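I've had the Prernix fingers on the arm for two weeks now, after a month with the Clallora pair that came in the box. The Clallora ones are smooth at the tips and fine for boxes. Soft things were the trouble, so most of the testing since has been on bags and pouches.

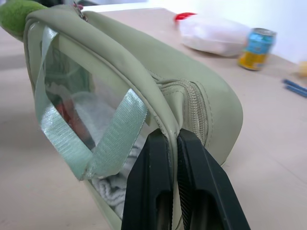
Page last changed: 5 August 2020

The green zip pouch is the one I use most. It has a towel in it, and the rolled piping round the edge gives the fingers something to pinch. The serrated inner face of the Prernix holds on to that well. I ran 300 picks with each pair and dropped 31 with the new ones, against a good deal more with the old. Most of the drops were grabs at the flat of the window.

The wrist camera is the same one as before. Close up, the fingers hide a fair bit of what I want to see, so I've tilted the mount slightly and redone the calibration.

Fuad Habte asked about the cost. I paid 1,552 for the set with the adaptor plate, and the plate needed two holes opening up before it would fit.

Cans and pens are next, then the Murport controller if it gets here by October.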